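How I Clean Up Secondhand Play Kitchen Stuff (and What I Skip)

Filed under: Kids, Thrifting, Cleaning

Every December I get a wave of questions about secondhand toys, and most of them are about play kitchens. I get it! New sets cost a small fortune and the used ones are everywhere, usually in a shopping bag with the handles tied together and something sticky at the bottom. I've been buying them that way for years, first for my own two and now for the toy shelf at our library branch in Lundow, and I've got the cleaning down to one evening. Friday is my night for it, with the radio on.

So this is the whole routine, start to finish. It works for most plastic and metal pieces. Wood and felt get their own sections further down, so please don't dump everything in the sink before you've read that far (ask me about the felt pancake).

What you'll need

A dishpan or a clean sink
Dish soap, the plain kind
Baking soda
White vinegar in a spray bottle
An old toothbrush
A bottle brush if you have one
Rubbing alcohol and cotton balls
Two old bath towels
A small screwdriver for battery doors

Step 1. Sort before anything gets wet

I spread one of the towels on the floor and make piles. Plastic food in one, pots and utensils in another, wood, fabric, and then anything that takes batteries. That last pile goes up on a counter, well away from the water, because I once drowned a little toaster that used to ding and it never dinged again.

While you're sorting, toss the bad ones. I throw out anything cracked, anything with a sharp edge where a piece snapped off, and anything small enough to fit through a toilet paper tube if there's a toddler in the house. Peeling paint goes too. I used to try to save those and I don't anymore.

Squeeze the soft hollow food. If water or black specks come out of the hole, it's got mold inside and it's done. I know people who soak those and seal them up with glue, but I've had the smell come back every time.

Step 2. The soak

Fill the dishpan with warm water, add a good squirt of dish soap, and let the plastic sit for 10 minutes. Not hot water! Thin plastic plates will warp on you, and the printed faces on some of the cheaper food come right off. If the set came out of a smoker's house or a damp basement, I stir in a few spoonfuls of baking soda and leave it for 60 minutes instead, and go fold laundry.

Hollow pieces with seams or pinholes shouldn't soak at all. Wipe those with a soapy cloth and keep them moving.

Step 3. Scrub the fiddly parts

Toothbrush time. The grime lives in the same places on every set: inside the rim of the pots, where the handle joins, and in the slots of the spatulas. 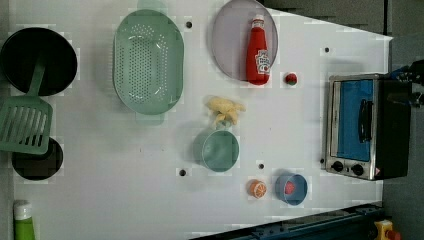

Pan, pot and the green slotted spatula. Those long openings are toothbrush territory.

Run the brush lengthwise through each slot, then flip it and do the back. For old sticker glue, dab on a bit of cooking oil, wait a while, and rub with your thumb. It rolls up into little gray worms and it's weirdly satisfying. Crayon comes off with baking soda paste. Ballpoint pen mostly doesn't, but rubbing alcohol on a cotton ball will fade it (test a hidden spot first, since it can dull shiny plastic).

Step 4. Rinse and dry

Rinse in cool water until nothing feels slippery. Shake everything hard over the sink, then lay it out on the second towel, cups and pots upside down. I leave mine overnight. Stacking things damp is how you get that swampy smell, and then you're back at step 2.

Wood

Wood gets a barely damp cloth with a drop of soap, followed by a dry cloth right away. Never soak it. If it feels fuzzy afterward, rub it lightly with fine sandpaper along the grain.

Felt and fabric

Hand wash in cold water, press between towels, and reshape with your fingers. My felt pancake went through the dryer and came out the size of a coaster. Aprons and mitts can go in the machine on gentle.

Battery things

Open the door with the screwdriver and look for white or greenish crust. A little crust on the contacts comes off with a cotton swab dipped in vinegar. Wear gloves, and let it dry completely before new batteries go in. A lot of crust means I recycle it. Wipe the outside with a cloth that's been wrung out well, and stay away from the speaker holes.

Where to put it all

We use two bins, one for food and one for dishes, and that's as organized as it gets at my house. I tried a labeled system once. It lasted until lunch.

If you've got a good trick for ballpoint pen on white plastic, leave it in the comments, I've got a stove top that needs it.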